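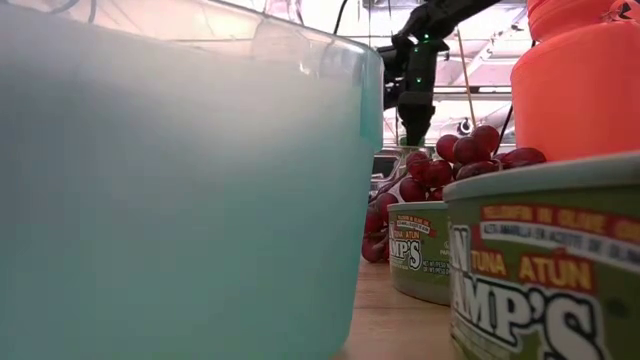 Deschamps

Hi all,

Catching up on the list after being away, and I see the sourdough thread has wandered off into rye, so I'm going to grab hold of it before it wanders back!

On Thursday you wrote:
> My rye starter smells like nail polish remover every time I leave it
> on the counter overnight. I've been feeding it the same way as my
> white one, equal parts flour and water. Do I toss it and start over?
> Also, does anyone on here still bake the Bukow loaf from the old
> recipe file? Mine comes out like a brick.

Please don't toss it. That smell just means it's hungry. Rye goes through its food a lot faster than white flour does, and if your kitchen is anything like mine in May it's probably starving by bedtime. I'd feed it twice a day for a while, and make it stiffer than you think you should (mine is closer to putty than batter). Keep 2 spoonfuls of the old stuff and throw the rest in pancakes. The smell ought to calm down in a few days. If you ever see pink or orange streaks, though, that one goes straight in the trash, no heroics.

As for the Bukow loaf - yes, I still make it, and yes, mine was a brick for ages. The recipe in the file says 85 percent water and I'm pretty sure whoever typed it up was using a very thirsty flour. But cutting the water made mine worse! What helped was leaving the dough alone. I was kneading it like a white loaf, and there's really no point with that much rye in it.
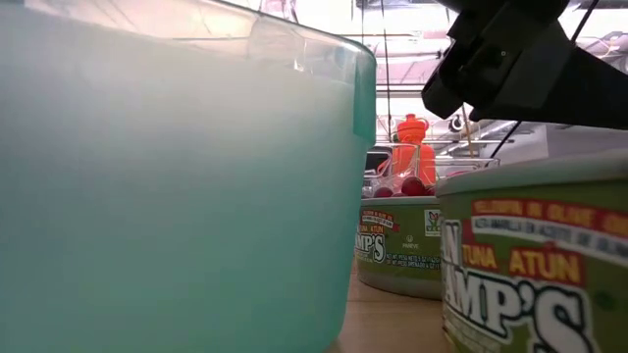 So now I stir it with a wet spoon until there are no dry bits, let it sit 30 minutes, give it one more stir and scrape it right into the pan. Wet hands to smooth the top, a dusting of flour, and when the flour starts to crack it's ready for the oven. Then the hard part, waiting until the next day to cut it. I've cheated on that more than once and you get gummy slices and a knife you have to soak.

Somebody also asked where I buy my rye. It was Plallico for years, but they stopped doing the coarse grind, so I've switched to the Fondness whole rye in the big paper sack. It's a little sweeter and I like it fine. I still miss the old one in crackers.

Does anybody have the caraway version of the Bukow recipe? I know it got posted here once and I can't find it in the archive for love or money.

Happy baking,
Deschamps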